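독서 모임 소식지 / 이달의 책

벽돌책 한 권과 광고 문구 사이

띠지에 '올해 가장 웃긴 소설'이라고 적힌 책은 일단 의심하는 편이다. 웃긴 책은 대개 자기가 웃기다고 먼저 말하지 않는다. 그래도 지난달 투표에서 『플랙데일(Flakdale)의 겨울 손님들』이 뽑혔으니 읽기는 읽었다. 본문만 362쪽이고, 다 읽는 데 꼬박 두 주가 걸렸다. 재미있어서 아껴 읽은 것은 아니다.

줄거리는 간단하다. 망해 가는 산골 여관에 자야와르데나(Jayawardena) 집안 사람들이 유산 문제로 모이고, 눈이 와서 길이 막히고, 서로 숨겨 온 일들이 하나씩 드러난다. 어디서 많이 본 설정이다. 출판사는 '밀실극의 관습을 유쾌하게 뒤집었다'고 소개하는데 나는 어느 대목에서 뒤집혔는지 찾지 못했다. 범인이라 할 사람이 없다는 점을 두고 하는 말이라면, 그건 뒤집은 게 아니라 빼먹은 쪽에 가깝지 않나 싶다.

앞의 백 쪽 남짓은 괜찮았다. 여관 주인이 숙박부를 두 벌 쓰다가 자기도 어느 쪽이 진짜인지 헷갈리는 장면에서는 나도 웃었다. 큰고모가 식사 때마다 유언장을 다시 읽어 달라고 조르는 것도 처음 두 번은 우습다. 문제는 같은 농담이 네 번, 다섯 번 나온다는 데 있다. 작가는 반복이 쌓이면 더 우스워진다고 믿는 모양인데, 쌓이려면 매번 조금씩 달라져야 한다. 이 책에서 달라지는 것은 메뉴뿐이다.
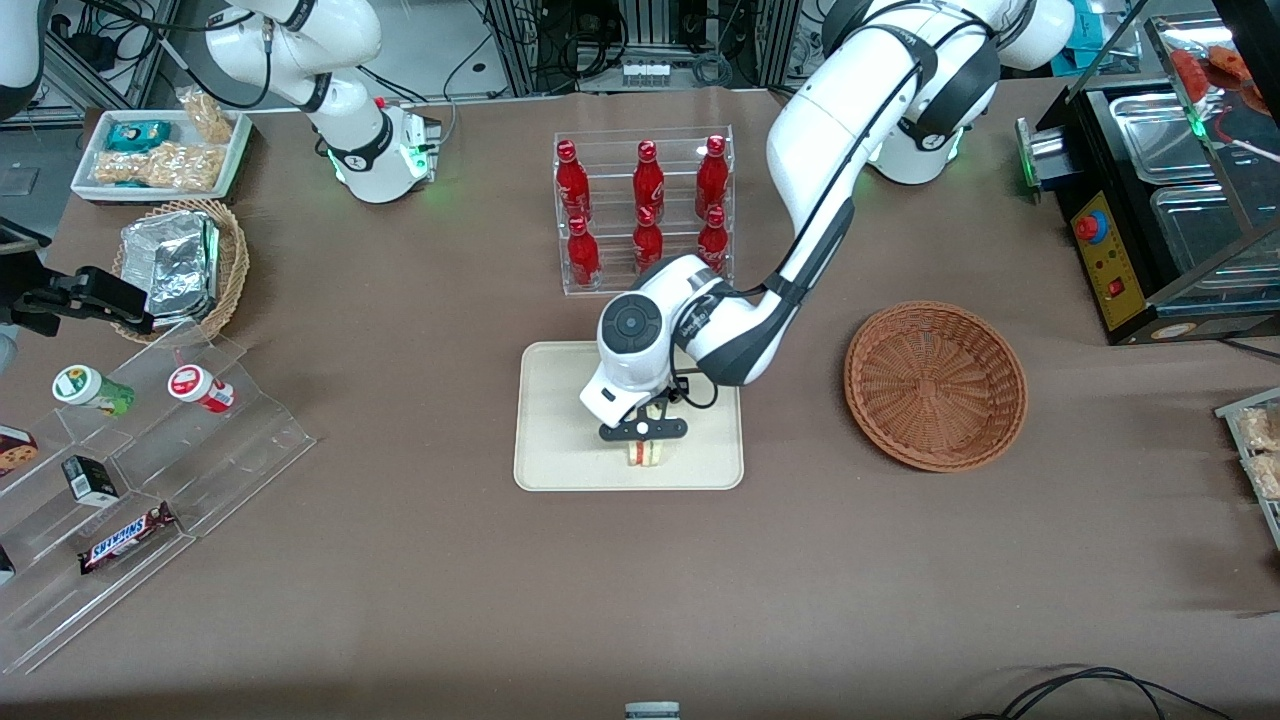

쟁반 위의 샌드위치

번역도 짚고 넘어가야겠다. 말장난이 많은 소설이라 쉽지 않았으리라는 건 안다. 그렇다고 각주로 "원문에서는 발음이 비슷한 두 단어를 이용한 농담이다"라고 써 버리면 독자는 농담이 있었다는 사실만 통보받는다. 이런 각주가 한 장에 서너 개씩 붙은 곳도 있다. 차라리 몇 개는 과감히 버리고 다른 데서 웃겼으면 했다. 사투리를 쓰는 마부가 갑자기 표준어로 훈계하는 부분은 의도인지 실수인지 끝까지 모르겠다.

후반부에 이르면 작가가 갑자기 진지해진다. 요르나우(Jornau)라는 이웃 마을의 옛 수몰 사건이 나오고, 집안의 돈이 거기서 나왔다는 사실이 밝혀진다. 여기에 감동했다는 회원이 꽤 있었다. 내 생각은 다르다. 앞에서 내내 우스개로만 다루던 인물들에게 마지막 쉰 쪽에서 별안간 양심을 달아 주니 몸에 맞지 않는 외투 같다. 수몰 이야기를 정말 하고 싶었다면 처음부터 했어야 한다. 354쪽에서야 등장하는 편지 한 통으로 모든 매듭을 푸는 방식도 게으르다. 여덟 쪽 남기고 편지라니.

공정하게 적자면 좋은 문장은 있다. 눈 치우는 장면의 묘사는 짧고 정확하고, 부엌에서 벌어지는 말다툼은 대사만으로 여섯 쪽을 끌고 가는데 누가 말하는지 한 번도 헷갈리지 않았다. 이런 솜씨가 있는 작가가 왜 나머지를 그렇게 썼을까. 편집자가 절반쯤 쳐 냈으면 훨씬 나은 책이 됐을 것 같다. 뒤표지의 추천사들은 하나같이 '눈물 나게 웃었다'고 하는데, 어느 장면에서 웃었는지 적은 추천사는 하나도 없다. 끝까지 읽고 쓴 글인지 궁금하다.

모임에서는 의견이 갈렸다. 재미있었다는 쪽은 출퇴근길에 조금씩 끊어 읽은 분들이 많았고, 지루했다는 쪽은 주말에 몰아 읽은 분들이 많았다. 반복되는 농담은 띄엄띄엄 만나야 견딜 만하다는 뜻일 수도 있겠다. 결말에 대해서는 한 시간을 이야기하고도 합의가 안 됐다. 여관 주인이 마지막에 태운 숙박부가 진짜 쪽이었는지를 놓고 꽤 목소리가 높아졌는데, 나는 작가도 안 정해 놓고 썼다고 본다.

속편이 나온다고 한다. 초판에 딸려 온 엽서에 그렇게 적혀 있다. 이번에는 여름이고 손님이 더 많다고 한다. 손님이 더 많은 게 왜 자랑인지 모르겠지만, 부엌 장면이 또 있다면 도서관에서 빌려 볼 생각은 있다. 사지는 않겠다.

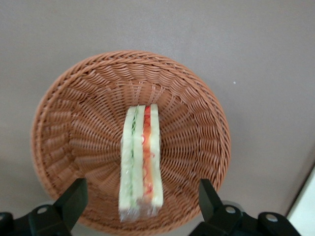

다음 달 책과 모임 안내

11월 책은 『바나흐(Banach) 씨의 숟가락』이다. 단편집이고 얇다. 표제작이 '폭소를 부른다'는 홍보 문구가 또 붙어 있으니 각자 알아서 걸러 읽으시기 바란다. 수록작을 다 읽을 시간이 없으면 표제작과 맨 끝 작품만이라도 읽고 오시면 된다. 두 편의 화자가 같은 사람인지가 그날 첫 번째 이야깃거리다.

모임은 목요일 저녁 7시, 늘 모이던 곳에서 한다. 다과비는 1000원이고 문 옆 상자에 넣으면 된다. 『플랙데일의 겨울 손님들』을 다 읽고 처분하려는 분은 그날 가져오시라. 교환 책장에 아직 자리가 있다. 내 책도 거기 꽂을 예정인데, 부엌 장면에는 접은 자국이 있다.

문의: 독서 모임 소식지 편집부 | 무단 전재 금지 | 맨 위로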